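4.2 Who stayed at the table

I'll admit I went into this part of the study expecting the rules-light games to win easily. I've run tabletop games since I was a kid, and I had my hunches! We had 103 players sign up in June, and 96 of them made it through all three sessions of Kondiletti, our little heist game set in the harbor town of Zamside. Between them they filled out 288 session sheets, one per player per session, and I read every single one (some of the handwriting was a real adventure).

What jumped out at me was how often people wrote about the snacks, the jokes and the waiting, and how seldom they wrote about dice. Groups that had to stop and look up a rule didn't seem to mind much, as long as somebody kept talking in character while the book was open. Darragh Ó Riain noticed the same thing when he coded the sheets on his own, and he came at it as a board game person — so I trust his read more than mine.
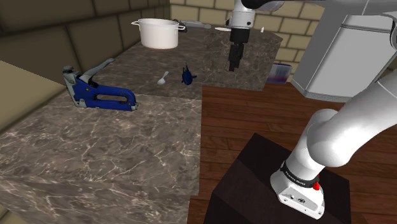

Figure 3. Kitchen counter with staple gun, pot and spoon (computer-rendered).

The seven players who dropped out are harder to talk about. Two wrote to say the evening slot clashed with work, and the rest just went quiet on us. I'd love to know whether the Tikham rules, which ask for a lot more bookkeeping between sessions, would have lost us more people, and I come back to that in Section 5.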